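4.2 Floor covering and reported sleep disturbance

The second part of the questionnaire asked the tenants about noise coming from the apartment above. Of the 261 households which received the form in June, 149 returned it complete. We excluded 7 forms from the Stider building, where the stairs were under repair and the answers could not be separated from the construction noise.

Tenants living under a hard floor reported footsteps more often than tenants living under carpet. This agrees with the earlier work of Ostermann and Tandberg, although their buildings had heavier ceilings than ours. The difference was largest in the evening and almost disappeared in the morning – probably the people are then already awake and pay less attention.

In the Greltent building most of the apartments have a wood floor of the kind shown in Figure 2, and only the bedrooms were sometimes carpeted by the tenants themselves.

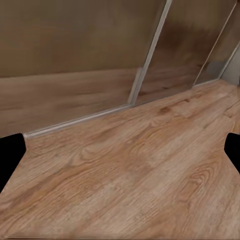

Figure 2. Light brown wood flooring with visible grain.

We did not ask for the age of the children in the household above, and this is a weakness of the study. Two tenants wrote in the margin that running children disturbed them more than any other source. The form had no field for such an answer, so we could not include it in Table 3.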